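Lunevthorpe Mobile Robotics Board > Outdoor Platforms > Rules and Good Practice

Topic: Shared path rules for small ground robots, what do you all follow?

towpath_annie
Hi everyone, and thanks for such a friendly board, I've been reading along for months before getting up the nerve to post. Our little club is putting together a one-page set of rules for running robots on public walking paths, and I said I'd draft it, which I'm now slightly regretting! We have a speed limit (walking pace, no argument there) and a rule that a person stays within reach of the stop button. Where we got stuck on Wednesday is which side of the path to drive on and how much room to leave at the edges. Do you keep right? Keep to the middle and move over? I'd love to hear what people have written down for their own groups.
Anayeli Bautista

grendier_owner
Welcome Anayeli! Keep right, always, same as you'd walk. People know what to expect and you don't have to explain anything to them. We run a Grendier and a homemade four-wheeler and it's the first line on our sheet.

m_sasaki
Good evening, and welcome from me as well. I hope you will forgive a long answer, I have been doing this a good while and I do go on.

I would be careful with "keep right, always." It is fine in town, where both sides of the path are much the same. Our regular route runs beside water with a post-and-rail fence on one side and a tall hedge on the other, and the two edges are very different things to a robot. On the fence side there is a low raised edging along the ground, and a wheel that rubs against that will climb it or twist. On the hedge side the paving gives way to gravel and dry grass, and a caster that drops off into that is a caster you'll be digging out.
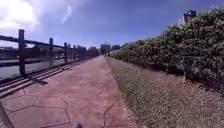

So our rule is written as a distance and leaves the side open. We keep 40 centimeters from any raised edge and a bit more from loose ground, and inside those limits we favor the right when somebody is coming. The other thing I'd put in your draft is a note on shadows. On a sunny day the fence throws dark shapes onto the paving, and an older obstacle detector will brake for them over and over, which is hard on the motors and alarming for a person walking behind. We do a slow pass first at the time of day we mean to run, with one of us on the stop button.
Masanobu Sasaki

grendier_owner
With respect, Masanobu, I think a rule with two distances and an exception is a rule new members won't remember. I've got kids of 12 driving ours. "Keep right" they can do.

m_sasaki
That's a fair point and I have no 12-year-olds to manage, so I'll bow to you there. Perhaps the short rule goes on the card and the distances go in the route notes. I would still not send a child's robot down the right side next to soft gravel without telling them about it first.

pebblewheel
Can I put in a word for the surface itself? Stamped concrete with a flagstone pattern is lovely to walk on and a pain for small wheels. The joint lines run every which way, so your wheel odometry picks up little kicks from all directions. We log vibration and slow down by a third on anything patterned. Same for brick.

clullex_dan
+1 to pebblewheel. We run Clullex tires at low pressure on that kind of paving and it helped a lot. Our set was secondhand, so I can't tell you what they cost new.

On sides of the path: I'm going to disagree with both of you, sorry! We drive down the middle when it's clear and pull over and STOP when anyone gets within ten paces. Full stop, lights on, let them go by. I think moving robots passing moving people is where the trouble is, whichever side you pick.

towpath_annie
Oh, I like the stopping rule very much. Doesn't it take forever on a busy day, though?

clullex_dan
It does. Our longest outing last December had 46 stops in it and we were all frozen. We go early now, before 8 if we can get people out of bed.

grendier_owner
46! We'd never get around. I'd say stop for dogs, strollers, bikes and anybody who looks unsure, and slow to a crawl for the rest.

m_sasaki
I side with Dan on narrow stretches and with Grendier on wide ones. Where there's a fence on one hand and a hedge on the other, people can't step aside very easily, and I think the robot ought to be the one that waits. Please also ask whoever manages the path before you go. We wrote a short letter with a phone number on it, and have had nothing but kindness back.

towpath_annie
You've all been so generous with this. I'm going to write it up as: ask permission first, walking pace, stop on narrow stretches, keep right and slow down on wide ones, and a route note for edges, surface and sun. Grendier, would you mind if I borrowed your sheet for the wording? I'll post the draft in this thread so you can pull it apart.

grendier_owner
Of course, sending it over tonight. The last section is about batteries so just ignore that part.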